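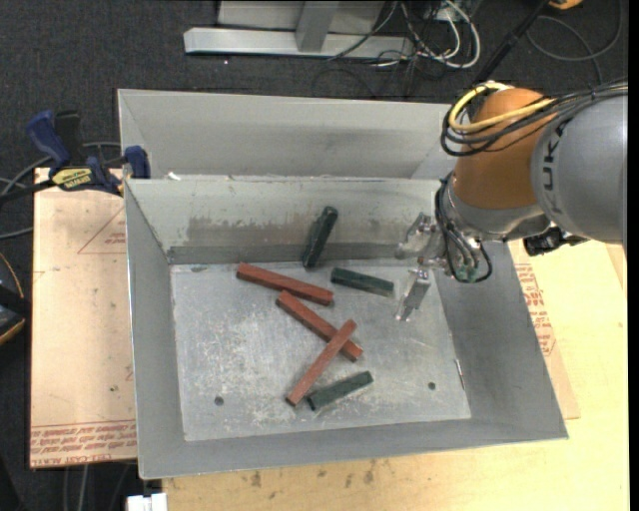

브루럼 공과대학 로봇제어 실습반, 금속 상자 블록 집기 과제 중간 결과 공개

브루럼(Brurham) 공과대학 로봇제어 실습반이 산업용 로봇 팔을 이용한 상자 내 물체 집기(빈 피킹) 학기 과제의 중간 결과를 공개했다. 과제명은 '톨사이드(Tollside)'이며, 학부 3·4학년 11명이 참여하고 있다. 최종 시연은 7월로 예정돼 있다.

과제의 대상물은 적갈색과 짙은 녹색의 각형 블록이다. 블록은 경사진 벽으로 둘러싸인 직사각형 회색 금속 상자 안에 불규칙하게 놓이며, 로봇은 두 손가락 그리퍼로 한 번에 한 개씩 집어 뒤쪽에 붙은 같은 재질의 상자로 옮긴다. 한쪽 상자가 비면 이송 방향을 바꾸어 반대로 진행한다. 이 방식은 사람이 매번 블록을 다시 배치하지 않아도 시험을 이어 갈 수 있어 실습실 개방 시간이 짧은 학기 중 일정에 맞춰 채택됐다.

실습반이 집계한 누적 집기 시도는 3,973회다. 이 가운데 1,507회는 블록끼리 교차하거나 한쪽 끝이 벽에 기댄 배치에서 이루어졌다. 실습반은 이를 '간섭 배치'로 분류하고 단독으로 놓인 블록의 기록과 구분해 관리한다. 배치별 성공률은 판정 기준을 다시 검토하고 있어 이번 자료에는 포함되지 않았다.

판정 기준에서 쟁점이 된 부분은 두 개를 동시에 집은 경우의 처리다. 학기 초에는 블록이 상자 밖으로 나오기만 하면 성공으로 기록했으나, 교차 배치에서 위쪽 블록을 들어 올릴 때 아래쪽 블록이 함께 딸려 나오는 사례가 누적되면서 기준을 세분하기로 했다. 현재 검토안은 목표로 지정한 블록 한 개만 이송한 경우를 성공, 복수 이송을 별도 항목, 이송 중 낙하를 실패로 둔다. 기존 기록은 저장된 영상을 재생해 새 기준으로 다시 분류한다.

벽면 접근

중간 보고서에서 가장 많은 분량을 차지한 항목은 벽면 부근의 집기 자세다. 블록이 안쪽 벽에 기대어 서면 그리퍼 손가락 하나가 벽과 블록 사이로 들어가야 하는데, 벽이 기울어져 있어 수직 하강 경로로는 접촉이 발생한다. 학생들은 손목을 벽의 경사에 맞춰 기울인 뒤 접근하는 경로를 추가하고, 접근 속도를 제한하는 구간을 설정했다. 접촉력이 설정값을 넘으면 로봇은 정지한 다음 직전 경유점으로 복귀한다.

상자 모서리는 여전히 미해결 영역으로 분류돼 있다. 두 벽이 만나는 지점에 블록 끝이 걸리면 손가락을 벌릴 공간이 부족하다. 실습반은 집기 전에 손가락 끝으로 블록을 상자 중앙 쪽으로 밀어내는 동작을 시험하고 있다. 밀기 동작은 시도 횟수에 포함하지 않고 별도 로그로 남긴다.

인식 조건

블록 인식에는 상자 쪽을 향해 고정한 카메라의 영상을 사용한다. 금속 바닥에는 잔긁힘과 희끗한 얼룩이 있고 작은 둥근 구멍도 있어, 초기 분할 모델이 이를 블록의 일부로 판단하는 오류가 보고됐다. 학생들은 빈 상자를 조명 조건별로 촬영해 배경 표본을 추가했다. 두 색상 가운데서는 짙은 녹색 블록의 윤곽 검출이 더 불안정했으며, 특히 벽 하단의 어두운 띠와 겹칠 때 윗면과 옆면의 경계가 잘 분리되지 않았다.

보정 작업은 실습 시작 전마다 수행한다. 절차는 상자 위치 확인, 클램프 조임 상태 확인, 기준점 촬영, 로봇 좌표계와의 오차 계산 순이다. 상자를 받치는 작업대는 합판이며, 상자 옆은 바 클램프로 고정한다. 작업 중 상자가 밀리면 당일 기록에 표시하고 보정을 다시 한다. 케이블과 호스의 여유 길이도 점검표에 들어 있다. 손목을 크게 기울이는 벽면 접근 경로를 추가한 뒤 점검 항목으로 편입됐다.

소프트웨어 구성

경로 계획과 충돌 검사에는 학생들이 작성한 모듈 '카이(Cai)'가 쓰인다. 카이는 후보 자세마다 손가락과 네 벽면 사이의 여유 거리를 계산하고, 기준에 미달하는 후보를 제외한 뒤 남은 후보에 순위를 매긴다. 이웃 블록과의 간섭은 깊이 정보의 누락이 잦아 가중치로만 반영한다. 제외된 후보도 사유 코드와 함께 저장되므로 이후 오류 분석에 사용할 수 있다.

실습반은 인식 담당과 동작 담당의 2개 조로 운영된다. 두 조는 동일한 기록 양식을 쓰며, 매 시도의 시작 영상, 선택된 자세, 접촉력, 판정 결과를 한 묶음으로 저장한다. 양식이 정해지기 전의 기록 일부는 접촉력 값이 빠져 있어 힘 관련 분석에서 제외된다.

향후 일정

남은 기간에는 판정 기준 확정, 기존 기록 재분류, 모서리 밀기 동작의 통합이 진행된다. 최종 시연은 스티텔홀름(Stitelholm) 산학관 1층 실습실에서 오후 2시에 시작하며, 블록 배치는 참관자가 직접 상자에 쏟아 넣는 방식으로 정한다. 시연 중 로봇 주변은 출입이 제한되고 참관은 안전선 밖에서만 가능하다.

카이의 소스 코드와 재분류를 마친 기록은 시연 이후 학과 저장소에 게시된다. 참관 신청은 학과 사무실에서 받는다.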